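Donilier Opens Its Covered-Table Workroom to Home Crafters and Menders in June

SODBY – Donilier, the small workroom and supply shop on the upper floor of the old Roussel building, will open its doors to the general public this June, with a full season of drop-in table time for anyone who has a project at home and nowhere decent to spread it out. Table time includes a seat, a lamp if you want one, a fresh white covering for your table and as much tea as you can reasonably drink while keeping your elbows out of your work. 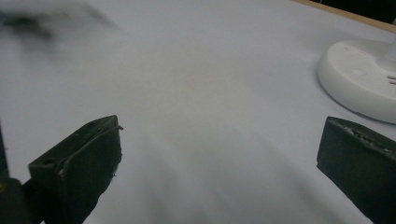

3 minute read

For those who have not climbed our stairs before, a word about how we got to this point. Donilier began as a shared room for people who repaired things for a living: clocks, costume jewelry, lampshades, the odd music box. They needed a clean surface and good light, and they needed to be left alone. Over time friends started asking if they could bring a quilt square or a box of old photographs, and then their friends asked too, and by last winter we had a waiting list of 211 names and were feeling rather guilty about it.

"I kept meeting people in the grocery store who told me they were still on the list," said Duarte Rocha, who founded the workroom and still sweeps it most evenings. "They were so nice about it, and that made it worse. A table is such a simple thing to want. Most of us have one at home, but it has the mail on it, and somebody's homework, and dinner has to go there at six."

The tables have stayed much as they were in the repair days. They are plain and light tan at the edge, with white spread across the top, and we have had long and sometimes heated talks about that white. Brown paper was tried one spring and the clock people complained that they lost their screws on it. Green felt was tried after that, and the thread people complained about the fuzz. White won, and we have been faithful to it ever since. You can see a pin on it, you can pencil a measurement right beside your work, and when you are finished you have a clean place to start again.

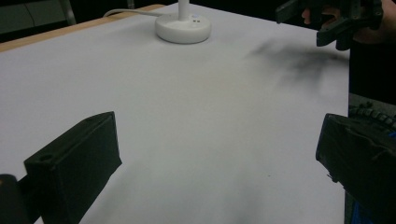
White-covered table with a lamp base toward the far side.

Light was the other great subject. The overhead fixtures at the Roussel building are kind enough in the morning, but by late afternoon everyone is working in the shadow of their own hands, so lamps may be borrowed from the front desk and put wherever suits you. Left-handed visitors usually want theirs on the right, and they should feel free to shuffle things around until it feels comfortable. We only ask that cords be kept out of the walkway, as the floor up here is old and a little uneven – several of us have the bruises to show for it.

The expansion was made possible by Clurkine, the Sodby paper and packaging supplier, which has agreed to keep us in table coverings through the end of the year. The first delivery came to 300 sheets, and we are still finding places to put them. Used coverings will be saved for the children's painting mornings, so if you have left a grocery list or a sketch of your kitchen shelves on yours, please be aware that it may come back to you as a dragon.

Drop-in hours begin at 9 in the morning, and the room stays open until the last person has packed up, within reason. The first 100 visitors to sign up will receive a small tin for pins, beads, screws or whatever it is that tends to roll away from them. No skill is required, and no one will ask to see what you are making, although it must be said that people here do like to be shown.

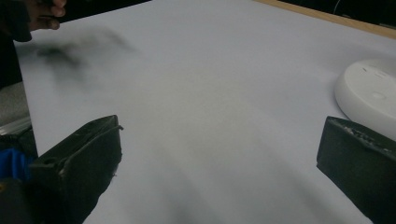
A hand reaching over the white paper.

"My hope is that folks will come up with something half finished and stay longer than they meant to," Rocha said. "That's what happened to me. I came in to glue the handle on a sugar bowl."

Tables may be reserved at the front desk or simply claimed on arrival. Larger projects, such as full-size quilts or big maps, can be spread over two tables pushed together, but please let us know ahead of time so we can plan the room. Paints, varnish and strong glues are welcome near the windows only.

About Donilier
Donilier is a shared workroom and supply shop in Sodby, offering table space, borrowed lamps and everyday materials to menders, makers and people sorting out their drawers.

Press inquiries: please ask for Duarte Rocha at the Donilier front desk, Roussel building, upper floor, Sodby. Mornings are best.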